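Simulated bench results for parallel grippers – does anyone trust these?
Page 1 of 1

trellow_rok
Posted 03/07/2025
We're choosing between the stock two-finger hand and the Cluvia hand for a Franka arm, and the Cluvia rep keeps sending me simulator numbers. 85 percent success on mixed tabletop clutter, he says. So I set up my own cluttered table in sim with the stock fingers and started with the statue, approaching from straight above. 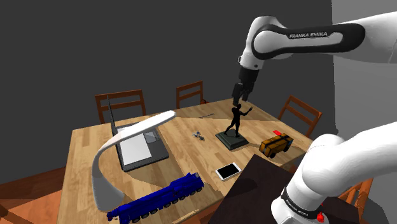
My problem is that I can get nearly any number I like by changing the friction setting. At the default value the fingers hold onto everything. Drop it a little and the statue slides out on the lift. I ran 704 grasps over the weekend and I still couldn't tell you which hand to buy.

Rok Kolev

gski
You're blaming the simulator for a settings problem. Measure your finger pads on a cheap pull scale, put that number in, and leave it alone. We did that at Jukbridge and the ranking of the hands came out the same as on the real bench.

trellow_rok
Same ranking over how many objects? Two hands and a handful of parts is a coin flip – I'd want to see the table. I also doubt one friction value covers a glass phone face and a bunch of keys.

Camera placement bothers me more. I added a fixed view from high up, arm base and tabletop together, so I could compare it with the wrist camera.
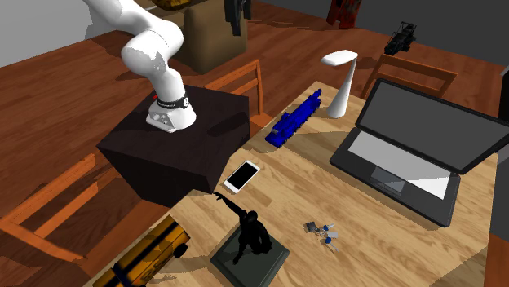

The fixed view gave me decent poses for the big stuff and junk for small parts. The wrist view was better close in, but it loses half the workspace to the gripper itself. The vendor numbers never say which one they used. So I tried the small parts again with only the wrist camera and the default controller gains.
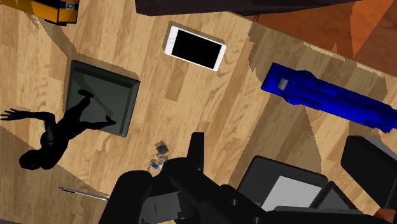 Si-eun Pyo thinks the gains matter more than either camera. Default gains are too stiff for flat parts, and the fingers drive into the surface and bounce. Try softer gains before you spend a cent on the Cluvia hand.

gski
Disagree. Softer gains cost us 19 percent in cycle time and the picks were no better.

trellow_rok
Fine, I'll run 116 of each and post the logs, failures included. Still not believing the 85.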